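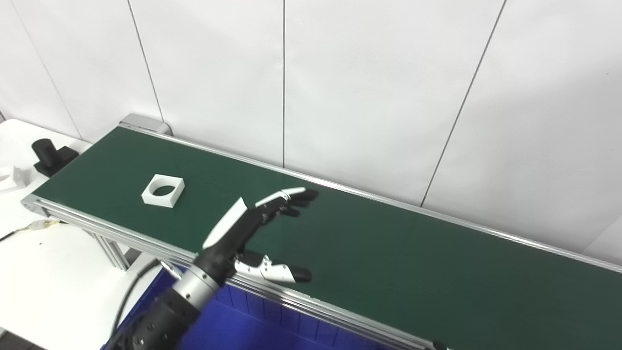

Skirnia Handling Cell – demonstrations at Kerr

The Skirnia cell pairs a multi-fingered robotic hand with a belt conveyor. It is built for shops that handle small molded or printed parts and don't want to change a gripper every time the part changes. You can see it run at our Kerr showroom before you order.

What you'll see

A demonstration takes 20 minutes. The operator places a test block on the green belt and the hand picks it up, turns it and puts it down at a marked point. After that the cell is yours to try. Bring your own parts if you can – anything up to 500 grams is fine, as long as it fits on the belt with clear space on each side.

Our test block is white and square, with a large round hole through the middle. The hand can take it by the outside edges or by the hole, and we show both.

Details

Maximum part weight: 500 g
Belt: dark green, aluminum side rails
Hand: jointed fingers with black tips
Control software: Povia, included
Service check: every 4000 cycles

Options

The Gristinix table kit adds a second work surface and a cable tray. It can be fitted later, but the belt has to be moved to do it.

Open day

The next open day is in March, from 10 a.m. to 4 p.m. There are 83 places and they are free, but please book. Parking is behind the building. Lead times and prices depend on the options you choose – ask at the front desk for a written quote, or use the contact form on this page.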